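# Trescientas demostraciones y una espalda hecha polvo

Vuelvo por aquí después de un mes larguísimo (septiembre se me ha ido entero en el laboratorio) y hoy toca contar en qué ando metida: grabar ejemplos para que un brazo aprenda a coger cosas de una mesa. Suena facilísimo. Yo también lo pensaba.

El proyecto se llama Zoltar, nombre que no elegí yo, y el plan es juntar 610 demostraciones antes de volver a entrenar. De momento llevamos 365, de las que valen 300. Las demás se fueron a la basura por tonterías: una pausa demasiado larga al principio, un episodio guardado con la etiqueta del anterior, una mano mía que se coló en el plano lateral... ¡la mano salía en una tanda entera y no la vi hasta la noche!

Las manzanas son mi objeto favorito y también el que más guerra da. Si cierras los dedos un poco altos, resbalan y se van rodando; si bajas demasiado, rozas la mesa y el brazo protesta. Así que bajo despacio, corrijo un pelín de lado, vuelvo a bajar y entonces cierro. Y claro, esa duda mía también se queda grabada, y el modelo la aprende con un cariño tremendo. En la primera versión que entrenamos, la pinza hacía un titubeo idéntico al mío justo antes de agarrar. Me dio una vergüenza...

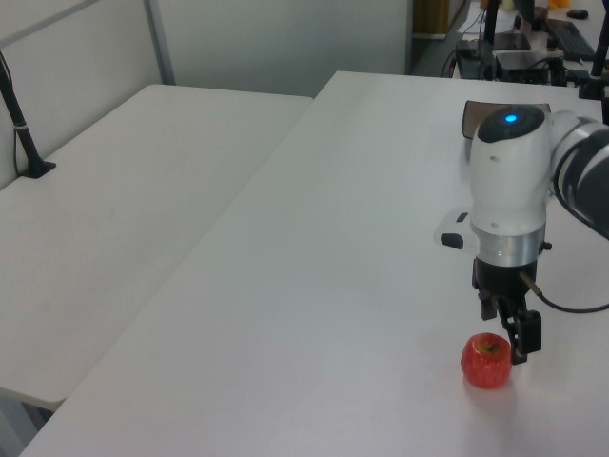 Desde entonces me he puesto unas normas. Cambio la posición del objeto en cada episodio, aunque me dé pereza, y de vez en cuando lo dejo en sitios incómodos, cerca de una esquina o donde la muñeca tiene que girar raro. También grabo recuperaciones a propósito: me acerco mal, rectifico y sigo. Esas las marco aparte para poder entrenar con ellas y sin ellas y comparar.

Para teleoperar usamos Coseck, que va bastante fino, y para revisar los episodios tenemos Irnov, que es lento como él solo pero te deja ver todas las cámaras sincronizadas. Reviso en bloques de 40. Más de eso y empiezo a darlo todo por bueno (lo comprobé repasando un bloque al día siguiente, qué desastre).

Lo que sigo sin tener claro es la velocidad. Si grabo lenta, los datos salen limpios, pero luego el brazo va que parece que pide permiso. Si grabo rápida, fallo más y me canso antes. Ahora mismo hago las tandas de la mañana a ritmo alegre y dejo las finas para después de comer. ¿Alguien ha probado a acelerar las trayectorias después, en el preprocesado? Contadme en los comentarios, por favor.

La semana que viene empezamos con el conjunto Gumede, que trae objetos blandos. Ya me he pedido una silla mejor.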